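Skendance side table, black, the rectangular one – six months in 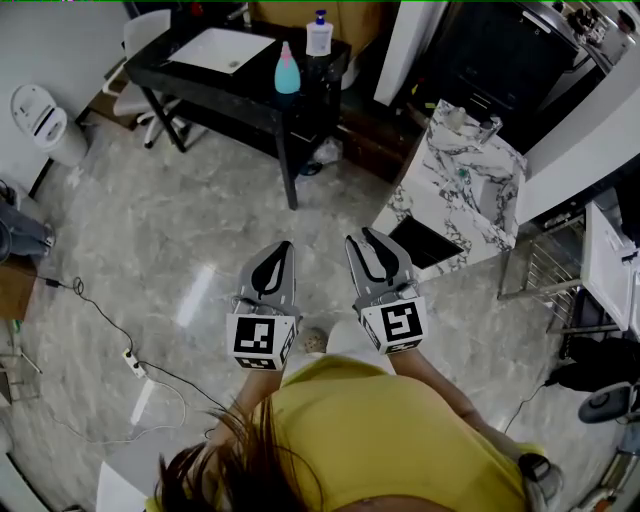 The table in the back room, white chair next to it, pump bottles on top.

Quick one because I promised people in the comments of the desk lamp post that I'd do the table next and then didn't. Sorry. Posted October 10, 2018, so if the price has moved since then, that's why.

Bought mine from Somboon, the furniture place out past the Stesville exit. $49. They had it flat on a shelf near the registers, box a bit crushed on one corner, nothing wrong inside. The same one was more online once you add shipping, so go pick it up if you live close enough.

What it is: black rectangular top, thin black legs. No drawer, no shelf. I wanted something plain that I could get a broom under and this is it.

Putting it together

Took me 21 minutes with the little wrench in the bag. Would have been less but I put one leg on before reading the sheet and had to take it off again. The sheet is drawings only, no words, and drawing three has the table upside down with no warning so you stare at it a while. Bolts all went in straight. One spare washer left over, which I have now lost.

Tip – don't tighten anything until all the legs are on. Then go around once, stand it up, push down on the top, go around again. Mine rocked until I did the second round and then it stopped.

Our floor is that glossy gray and white marble pattern and it shows every scuff. The feet on this come with hard plastic caps. They slide nicely but I heard gritting the first time I dragged it, so felt pads went on that night. Pads not included. Come on, Skendance. Two dollars at the hardware store but still.

The top

Good so far. The finish is smooth and wipes down with a damp rag. It does show dust, it's black, you know what you're getting into. Also shows dried drips from soap bottles. I keep a couple of pump bottles out on it, a light blue one with a pink pump and a white one with a blue cap, and the rings they leave come up fine if you get them the same day. Left one over a long weekend and had to scrub. No mark after, but I was nervous for a minute.

Hot mug straight on the top: I did it once by mistake, faint cloudy patch, faded by the next morning. Wouldn't do it on purpose.

Scratches – one, from keys. Small. You have to tilt your head to find it. Black marker fixed it mostly.

Wobble

This is what everybody asks. Thin legs, so yes, there's a little. If you lean on a corner with your elbow it gives. Writing on it is fine, laptop is fine. I wouldn't run a sewing machine on it and my neighbor who tried says the needle end was bouncing all over teh place. The box claims it holds 200 pounds. I have not tested that and don't plan to. I've had a full box of tile on one end overnight and it didn't bow.

Sitting at it

OK for height. I use a white chair with a curved back and legs that splay out, and it only tucks in part way beside the table, so it takes more floor than I'd figured on. A straight-legged chair would do better. Measure yours first. I didn't.

Knee room is good since there's no rail across the front to hit.

Cords

No cable hole, no clips, nothing. My power strip just lives on the floor and the black cord runs across the floor to it, and I've stepped on that cord more times than I'd like. If you're going to use this as a desk, get the stick-on clips and run everything up the back of a leg. I bought some, they're in a drawer, it's on the list.

Versus the Clornen

I had the Clornen before this one. Heavier, thicker legs, no wobble at all, and it was a pain to move. Top started to peel at the edge after one winter near the radiator. Silviu Barbu left a long comment under my old review saying his did the exact same thing in the exact same spot, and that Clornen sent him a new top with the wrong holes. So there's that. The Skendance is the weaker table but the better finish. If you never move furniture and don't have a radiator, maybe get the Clornen. I move stuff constantly.

Gripes, fast

– hard plastic foot caps, see above
– smell out of the box, sort of like a new shower curtain, gone in a week with the window open
– only comes in black or a yellowish beige, I'd of liked a gray
– customer service: I emailed about the foot caps and got a form reply with the number 373 in the subject line and never heard anything again

Would I buy it again? For $49, yes, and I might for the hallway. For a real desk, eight hours a day, no, spend more.

Somboon takes returns if you keep the box. I didn't keep the box.

Rating: 4 out of 5. Would be four and a half with pads in the bag.

Next up is the folding drying rack, when I get a minute.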